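Consumer Services Update: Marketplace Orders and Item Verification

The Zostholm Consumer Advice Office received 286 complaints about online purchases in November, of which 78 concerned parcels whose contents did not match the order. Most of these involved discounted electronics bought through third-party sellers during seasonal sales. In 57 cases, the buyer had paid by direct bank transfer and had no access to a card provider's dispute process.

Residents are reminded that a low price does not reduce a seller's obligations. Goods must match their listing, and a buyer who receives the wrong item is entitled to a refund or a replacement. The seller must also cover the cost of return shipping. Notices stating "no returns on sale items" do not apply when the wrong article has been sent.
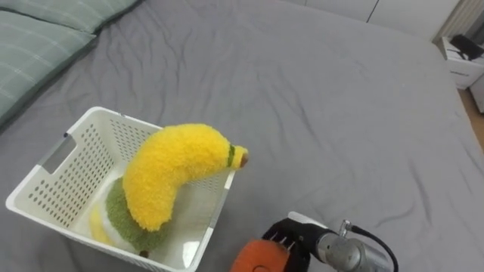
Plush toys and a white plastic basket on a gray sheet.

Buyers should keep the outer packaging and the shipping label until a complaint is settled. The weight printed on the label is often the most useful piece of evidence, particularly where a seller claims that the correct item was packed. Photographs should show the label and the contents together. A written complaint should be sent to the seller first, with a copy to the marketplace on which the order was placed.

Claims with a value of up to 2000 may be submitted to the office's mediation service without charge. Forms are available at the Alari and Hondel branches and must be accompanied by the order confirmation, proof of payment and any correspondence with the seller. Claims above this amount are referred to the district court.

The Hondel branch will close at 4 p.m. through the end of the month while its front desk is relocated. Forms may be left in the mailbox at the Kim Street entrance after that time.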